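Search this site
Search
Print this article
E-mail to a friend

The Rulebook Gets Ahead of the Robot

By Rakiya Ugwu
Oct 3, 2022

The draft runs to 100 pages, and the word "safe" gets its first real definition on the last of them. I read it on the train to Gastard, where a consulting firm called Cullinane has spent two years writing a good-practice code for household robots. A household robot, for the purposes of the code, is anything with an arm that might one day put away your dishes.

I have read a lot of these. They tend to be written by people who sell the machines, checked by people who insure the machines, and praised by people who would like to do one or the other. Cullinane's is better than most. It still made me grumpy by page 5.

Take the clause on grip force. A maker has to state the most its fingers can squeeze, and has to print that number in the manual. Fine. Nothing in the clause says how the number should be measured, or on what. Ifeoma Jibrin, who tests arms at Rikell and sat in on the early meetings, told me she asked for a test method and was given a footnote.

"You can squeeze a block of foam or you can squeeze a thumb," she said. "Those are very different afternoons."

Then there is the matter of trials. The code wants 600 successful runs of a task before a maker may call it "proven." It sounds like plenty until you ask whether they can all be the same run. They can. A firm could set one cup on one table and lift it until the counter rolled over, then go home with a certificate. When I put this to Cullinane I was told that the market would punish anyone who tried it. The market has been asked to do that sort of thing before.

Sign up for our newsletter and get the week's features by e-mail. You can unsubscribe at any time.

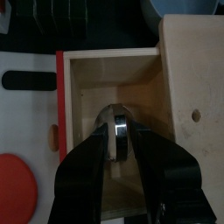 Drawers are where I'd start if I were writing the rules, and the draft gives them one paragraph, lumped in with "storage." A drawer has walls on all sides, so the fingers have to go down into a box to do their work. Getting two black fingers around a metal spoon in an open wooden drawer means minding the walls as well as the spoon, and polished steel throws back bright highlights that a camera has to make sense of. The draft asks for a report on whether the item was picked up. It asks for nothing on whether the arm hit the box, or how hard.

Jibrin wants contact with furniture logged every time, including on the runs that get counted as wins. Deltutbridge, which makes arms and has a seat at the table, says this would bury small companies in paperwork. Perhaps it would. I notice that the small companies I called had no complaint about it, and that two of them keep such logs already.

Comments on the draft close in December. Cullinane says it will answer each one in writing, though the answers won't be made public. I have sent mine in, and I asked about the footnote.

Print this article
E-mail to a friend

We use cookies to improve your visit. By continuing to use this site you accept our cookie policy. OK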